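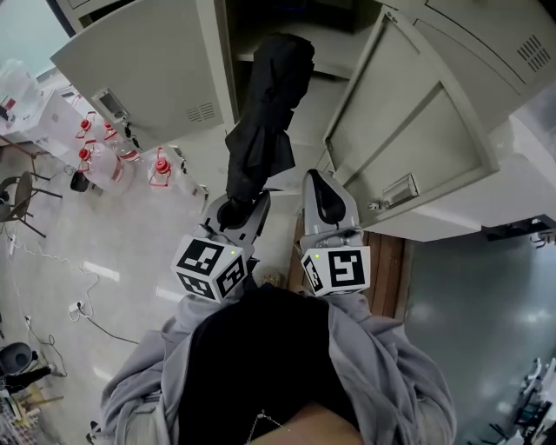 Grey metal locker cabinet, both doors open

Programming a staged office fit-out around an occupied floor

Posted in Project Delivery, 2024-06-05

neltton_pm

I am programming a refurbishment of an 1871 masonry building with tenants remaining on the upper level. Floor area in scope is 2000 square metres over 5 zones. The client wants a single practical completion date in August, but also wants to move staff into each zone as it is finished. The contract has no separable portions. Can early occupation be handled by letter, or does the contract need amending before we start? The programme is in Skindex and currently shows one completion milestone.

Vulach

Amend it. If the client occupies part of the works without a mechanism in the contract, you will be arguing later over who holds risk in that area, when the defects period began and whether liquidated damages reduce. Define each zone as a separable portion with its own date, its own damages rate and its own share of the security. Mark the boundaries on a drawing – a written description of a zone is seldom precise enough where services cross it.

In the programme, give each portion its own milestone and tie commissioning of shared systems to the last one. Fire and mechanical certification is usually what holds up the first handover. Check with the certifier whether partial occupancy will be accepted at all.

brzozowska

We did it by letter on a job of 600 square metres and it was fine. Small job though. Tell your insurer.

site_eng_2

Agree with Vulach on the drawing. I would add access: if zone 3 can only be reached through zone 2, the contractor loses free possession once zone 2 is occupied. Either resequence or price after-hours deliveries now. Also allow float between portions for the furniture installer, who is normally engaged by the client and sits outside your programme.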